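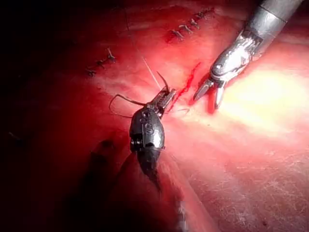 Travel > Gear > Luggage > Reviews

Search reviews and routes Go

The Wallia 42 cabin bag: a review from the back of a great many buses

I bought the Wallia 42 because my last rucksack gave up in the middle of a bus station, spreading my socks across the floor in front of a queue of people who had nothing else to look at. The 42 is the number of litres. It is also, I suspect, the number of zips, though life is short and I haven't checked.

It came with me for 18 days along the coast from Linness to Sollero, by bus, by one ferry and by a shared taxi that took the view that a bend in the road was an opportunity. The bag went on roofs, under seats and once on the lap of a schoolteacher who insisted. So this is a review of a bag that has been used, by a person who packs badly.

First, the shape. The Wallia opens flat like a suitcase, with a mesh cover on one side and a big empty hole on the other. This is very good in a hotel room and very bad anywhere else. On the ferry I wanted my jumper, and to get it I had to lay the bag out on the deck and show the whole of my wardrobe to the lower saloon. By the second week I had learned to keep the jumper tied to the outside, where it picked up diesel and the interest of dogs.

The straps are excellent. I'd like to be rude about them for the sake of balance but I can't. They are wide, they don't creak, and the hip belt tucks away behind a flap when you want to look like someone with a job. I walked from the harbour at Achari up to the old town with the thing fully loaded, a climb the guidebook calls "pleasant", and arrived with both shoulders in working order. My knees were another matter, but Wallia don't make knees.

Now the rain cover. It lives in its own little pocket at the bottom and it is bright orange, so that rescuers can find your luggage. Getting it out takes a second. Getting it back in takes the sort of patience I associate with people who build ships in bottles. It does keep the rain off. We had a proper soaking outside Linness, the kind where the road and the ditch swap places, and everything inside stayed dry except a paperback I had cleverly put in the side pocket, where the cover doesn't reach. I am now reading it in two halves.

The laptop sleeve is padded and sits against your back. I don't travel with a laptop. I kept flatbread in it, and can report that flatbread comes out of it flatter.

My friend Satish Krishnan, who came along as far as Achari, had the older version of the same bag and spent a good part of the trip explaining why it was better. His has a chest whistle. Mine doesn't. His also has a main zip with a bigger pull, and here I'm afraid he has a point — the new ones are tiny, and with cold fingers at five in the morning, on the way to the only bus of the day, you might as well be trying to unlock the bag with a grain of rice. I tied loops of string on mine. It looks dreadful and works perfectly.

As for cabin size, it fitted the airline's metal cage with a bit of a shove on the way out and a rather larger shove on the way home, by which time it also held a clay coffee pot and 3 jars of fig jam. The jam didn't make it past security. I knew it wouldn't. I think I wanted to see somebody's face.

One serious complaint. The grab handle on the side is sewn at an angle, so when you pull the bag off a luggage rack it swings round and hits the person behind you. I hit Isauro Zamudio, who runs the guesthouse in Sollero and had kindly come to meet the bus. He was very decent about it and still gave me the room with the balcony, but it isn't how I like to introduce myself. Hold it by the top handle and all is well.

There is a fair bit of wear to report. The bottom corners have gone a bit furry, one bit of elastic has lost interest, and there's a stain near the front pocket that may be fish. The seams are all fine. At the guesthouse it got used as a footstool for several evenings and took no offence.

Would I buy it again? Yes, with string.

Good: straps, rain cover (out), seams, general dignity
Bad: zip pulls, side handle, rain cover (in)
Flatbread capacity: generous

We use cookies to remember your settings and see which pages are read. Accept all | Manage cookies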